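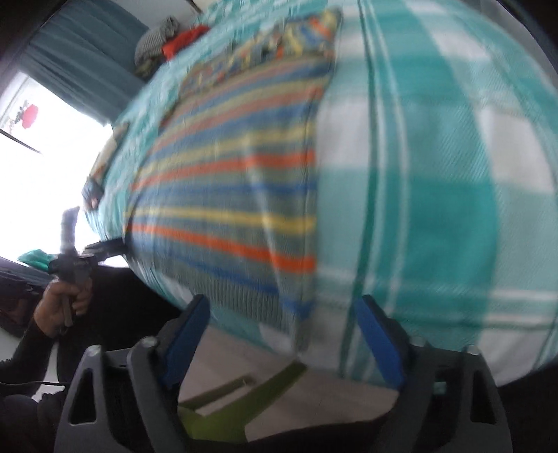 Brastport, December

Collecting Bedroom Tidying Examples with Hand-Held Grippers
Final report, group 4: Berenice Quintero, Wenceslao Jara, Ivana Vergara
Advisor: Horacio Barrientos

1. What we set out to do

Our part of the Ornden project was to record people doing bedroom chores so that a policy could be trained on the recordings. We chose three tasks: moving a pillow to the head of the bed, straightening a duvet, and putting folded clothes on a pile. All of them involve soft things, and the earlier Ornden set had almost none.

2. Recording

The operator holds one gripper in each hand, and each gripper carries its own camera. In the picture at the top, the camera looks out past the two blue fingers toward a striped pillow and a plaid duvet, with the other gripper at the left near the window. Most of our bedding was patterned. We kept it that way after Wenceslao found that tracking dropped out more often on plain white sheets.

An episode starts with both grippers open and ends when the operator lets go and steps back. We recorded in the homes of people we knew. Before each session the operator did a few practice runs, which were deleted.

3. What we got

We planned for 3,000 episodes and finished with 867. Of these, 193 were rejected in review, leaving 674 for training. The main reasons for rejection were lost tracking during fast turns of the wrist, and blur. Bright windows also caused trouble. When the camera swung toward daylight the exposure took a moment to settle, and the edge of the fabric could be hard to find.

Ivana reviewed every episode. Estela Sepúlveda checked 35 of them a second time and disagreed with the first label on two.

4. Problems

The duvet task was badly defined. We never wrote down how flat was flat enough, so operators stopped at different points. Cables on the floor slowed people down when they had to walk to the far side of the bed.

5. Next group

Write the end condition for each task before recording. Close the curtains or record later in the day. Label episodes the same evening.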